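3.2 Material und Vorgehen

Grundlage der Untersuchung sind 411 Leihvorgänge aus der Gerätebibliothek Tristotham, die zwischen April und dem Ende des folgenden Winterhalbjahrs erfasst wurden. Als Leihvorgang gilt jede Ausgabe eines Gegenstands an eine Einzelperson oder eine Gruppe, unabhängig von der Dauer. Verlängerungen wurden dem ursprünglichen Vorgang zugerechnet. Vorgänge ohne Rückgabevermerk blieben in der Auswertung, werden in Tabelle 4 aber getrennt ausgewiesen.

Die Rückgabeprotokolle liegen handschriftlich vor und umfassen 1105 Einträge. Ji-hoon Koo übertrug sie in eine einheitliche Liste, wobei Abkürzungen aufgelöst und offensichtliche Schreibfehler berichtigt wurden. Unklare Stellen wurden mit dem Vermerk »n. l.« übernommen. Die Zuordnung zu den Kategorien Verschleiß, Bruch, Verlust und fehlendes Zubehör nahmen zwei Personen getrennt vor. Bei abweichender Einordnung entschied Harriet Boateng nach Durchsicht des vollständigen Protokolls.

3.3 Arbeitsplätze und Aufstellung

Neben den Leihgeräten führt das Haus ortsfeste Ausstattung, die ausschließlich nach Anmeldung genutzt werden kann. Sie wird in einem eigenen Buch verwaltet und unterliegt anderen Fristen. Für die Frage nach der Rückgabemoral ist dieser Bestand nur am Rand von Belang – er dient im Folgenden als Vergleichsgruppe, bei der ein Verlust durch verspätete Rückgabe ausgeschlossen ist.

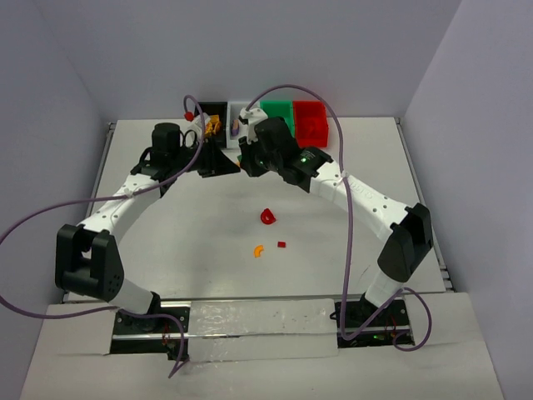

Arbeitsbereich Nutzungsforschung und Gemeingüter

Abb. 3: Arbeitsplatz mit zwei Armen über weißer Tischfläche.

Die Buchungen der Vergleichsgruppe wurden nach Wochentag und Tageszeit geordnet. Auffällig ist der Dienstag, an dem die Ausgabestelle bis in den Abend geöffnet ist und sich sowohl Anmeldungen als auch Rückgaben häufen. An den übrigen Tagen verteilen sich die Vorgänge gleichmäßiger. Ein Zusammenhang zwischen der Tageszeit der Ausgabe und dem späteren Zustand der Leihgeräte ließ sich nicht feststellen.

3.4 Einschränkungen

Die Protokolle wurden von wechselndem Personal geführt. Kleine Gebrauchsspuren sind deshalb ungleich dokumentiert; manche Schichten notieren jeden Kratzer, andere nur Schäden, die eine Reparatur erfordern. In der Auswertung werden daher nur Mängel berücksichtigt, die zu einer Sperrung des Gegenstands geführt haben. Ein Vergleich mit der Sammlung Mirer, deren Verzeichnis 2185 Gegenstände umfasst, war nur für Handwerkzeuge und Messgeräte möglich. Küchengeräte und Zelte werden dort nicht verliehen.

Nicht erfasst ist außerdem die private Weitergabe. In den Gesprächen wurde mehrfach erwähnt, dass entliehene Gegenstände innerhalb der Nachbarschaft weitergereicht werden, ohne dass die Ausgabestelle davon erfährt. Für die Haftungsfrage in Abschnitt 5 ist das von Bedeutung, die hier berichteten Zahlen zur Rückgabe berührt es nicht.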